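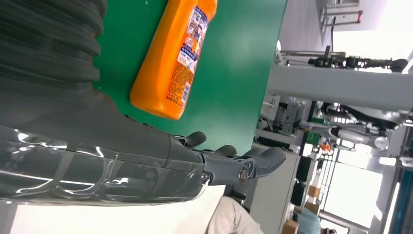

An orange plastic bottle on a green tabletop.

Stondton to end curbside pickup of plastic bottles, open four drop-off sites

March 15, 2025

STONDTON - Residents will have to bring their plastic bottles and jugs to a drop-off site starting this summer, under a plan the town council approved 5-2 after a hearing that ran close to three hours.

The change covers only plastic. Paper, cardboard and metal cans will still be picked up at the curb every other week. Glass has not been collected at the curb in Stondton for several years and will continue to go to the transfer station on Genell Road.

Sudheer Devadiga, the town's public works director, told the council that the hauler's new contract would have raised the price of mixed recycling pickup by $294,000 a year. Taking plastic out of the mix brings most of that back down, he said. Loads that contain too much food waste or the wrong kinds of plastic are charged an extra fee, and the town paid that fee on 355 loads last year.

"The paper is clean and somebody wants to buy it," Devadiga said. "The plastic comes in with half a lunch still in it, and we pay for the whole truck."

The four drop-off sites will be at the Genell Road transfer station, the north parking lot of Stondton High School, the Srivastava Branch Library and the old fire station on Mill Street. The library and high school sites will be open from 7 a.m. to 8 p.m. The transfer station will keep its current hours. Hours for Mill Street have not been set, and the lot there needs to be repaved before bins can be put in.

Bottles and jugs marked with a 1 or a 2 will be accepted. They should be empty and rinsed, and caps can stay on. Plastic bags, takeout containers, yogurt cups and foam will not be taken at any of the sites and should go in the trash.

The council heard from 23 residents. Most were against the plan. Several older residents said they do not drive and have no way to get bags of bottles across town. Others asked why their trash bill would stay the same when they were getting less for it.

Tin-yau Shek, who lives in the Satell Heights apartments, said her building has no room to store recycling between trips.

"We have one closet for the whole floor," Shek said. "People will hold on to it for a week or two, and then it will go down the chute with everything else. I would probably do the same."

Devadiga said he expects the amount of plastic collected to drop in the first year. The town picked up 1,313 tons of recycling of all kinds last year, and plastic made up a small share of that by weight. He did not give an estimate of how much would end up in the trash.

The council added two changes to the plan before the vote. Residents who are over 70 or who have a disability can sign up for a monthly pickup at no charge. Apartment buildings with more than 20 units can ask for a shared bin, with the cost split between the town and the owner. The public works department says roughly 946 households could qualify for the monthly pickup.

The two council members who voted no said they wanted the town to seek bids from other haulers first. The current hauler was the only company to answer when the town asked for bids in January. A motion to put off the vote for 60 days failed.

A separate proposal to lower the quarterly trash fee by $6 was sent to the budget workshop next month. Members said they wanted to see the final contract before deciding on it.

Curbside trucks will take plastic as usual until the end of June. Drivers will leave a printed notice on bins beginning in May, and a map of the drop-off sites will be mailed with the next water bill. After July 1, bins with plastic in them will be tagged and left at the curb. There will be no fines in the first six months.

Sign-up forms for the monthly pickup will be available at town hall and at both library branches starting in April. Building owners who want a shared bin should write to the public works department by May 15 and include the number of units and a sketch showing where the bin would go.

The council will review the program after one year. The next regular meeting will include a public hearing on sidewalk repairs along Mill Street and the renewal of the town's leaf collection contract.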